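Brulter Zone Kit, second edition: review
Reviewed by Jonalyn Policarpio
January 27, 2024

The Brulter Zone Kit is a boxed set of floor markers, laminated rule cards and a bound checklist for small groups that run mobile or arm-mounted robots in ordinary offices. It contains no sensors and no software. I used it for 12 weeks at Urnthorpe, where our second floor is carpeted and people share the space with the equipment. Price as tested was $558, with one replacement card set included.

The checklist has 51 items in four sections: floor, people, payload and stop function. Floor and people are the strongest. Each item is one sentence and can be answered yes or no, which keeps a pre-run check short. Item 7 asks whether any loose object lies within one stride of a person's feet. Item 9 asks whether bins, bags and cords have been moved or logged as fixed obstacles. The older Dagdag binder, which we used before, merges both into "area is tidy," and two operators will read that differently.

The people section covers clothing and footwear. It requires closed shoes and asks that loose pant legs be tied or clipped when someone stands inside the working zone. It also sets a minimum distance between the wrist and any part of a person. The default is conservative and can be changed in writing by the site lead. At our site that is Felicidad Talavera, who left it alone. 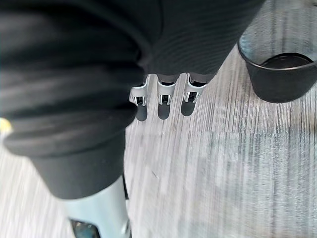 Floor level at close range: dark fabric, small white plastic pieces on carpet tile, mesh wastebasket.

Floor-level views are where items 7 and 9 get used most. A wrist camera close to the ground can have much of its view taken up by clothing, and small parts can sit partly under the edge of it. The kit's rule for this case is clear: if fabric hides any portion of the target, the operator holds position and asks the person to step back before a grasp is attempted. I would like the rule to say how far. We wrote in one full carpet tile, and operators have had no trouble applying it.

The wastebasket rule is less useful. The kit treats every container on the floor as a fixed obstacle once logged, although a light basket can be kicked or nudged at any time. The log entry should expire at the end of each run.

The payload section is thin. It gives weight limits and a drop test but says little about small light parts, which are most of what we handle. The stop function section is adequate. It calls for a test at the start of each shift and after any battery change, with initials.

Materials are mixed. The rule cards are stiff and readable from standing height. The adhesive floor markers lift from striated carpet within days, and we changed to Zurkari hook-backed markers, part 3532, bought separately. On hard floor the originals held.

The kit is a site practice document. It does not replace a risk assessment, and the front page says so in plain terms.

Good: short items, clear hold rule, useful people section.
Poor: markers on carpet, payload section, container log.
Rating: 7 out of 10. Suitable for offices and light labs. Budget for different markers if the floor is carpeted.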